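1 Jan 2018

Año nuevo y ya con lista de pendientes. Dormí poco. Café recalentado, la casa en silencio, aprovecho.

Ayer cerramos el año en la asociación. Recuento: 65 socios al día con la cuota, 15 sin pagar (los de siempre más dos nuevos, habrá que llamar). Kevser trajo las insignias, mal grabadas otra vez. Pone "1ª Compañia" sin tilde. A estas alturas ya me da igual, se reparten así. Virgil protestó, claro. Que si el regimiento merecía otra cosa. Tiene razón pero el taller no devuelve dinero.

La recreación de Waltport sigue en pie para finales de January, digo enero, que llevo toda la semana traduciendo cartas para Þórey y ya no sé ni en qué escribo. Nos piden guardia de honor y descarga de salvas. Para la guardia hay gente. Para la descarga, no tanta: pólvora pedida, permiso sin firmar. Llamar al ayuntamiento en cuanto abran!!
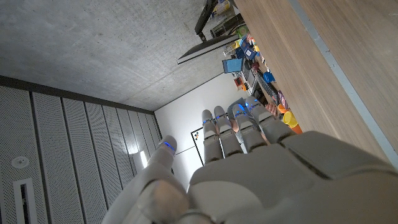

Mano robótica, gris claro, con sus lucecitas azules.

Sigo. Las polainas. Talha dice que tiene tres pares de sobra y que me los deja, pero son de otra época y en la ficha de uniformidad no pasan. Najwa, que es quien revisa, no perdona ni un botón. El año pasado mandó a casa a un corneta por las gafas. Me pareció excesivo y se lo dije, y estuvimos casi 2 semanas sin hablarnos. Este año me callo.

La tela de Husex, carísima. La de Arum pica pero el color es el bueno, un pardo apagado, más parecido al de la guerrera que guardaba mi abuelo. Pedir muestra antes de decidir. Preguntar tambien por el galón.
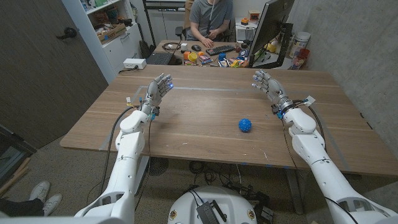
Y lo del discurso. Quieren que hable yo en la entrega de premios, por lo del archivo Girard, las cartas de los soldados. No sé hablar en público. Me tiemblan las rodillas. Podría leer una de las cartas y ya, la del chico que pide calcetines y pregunta por la mula. Esa siempre funciona, a mí me sigue dando un nudo. Peguntar a Þórey si terminó de pasarla a limpio, hay una linea que yo no entiendo, algo de un puente o de un pariente.

Los premios en sí: constancia para Virgil (que no se entere), mejor uniforme seguramente para Talha, a pesar de las polainas. El de servicio a la asociación sin decidir. Yo votaría por Kevser aunque grabe mal las insignias.

Tengo que plancharme el estandarte también. Plancha floja y trapo encima. La otra vez quedó una marca en el fleco.

Llaman a la puerta, será mi hermana con las sobras de anoche. Lo dejo.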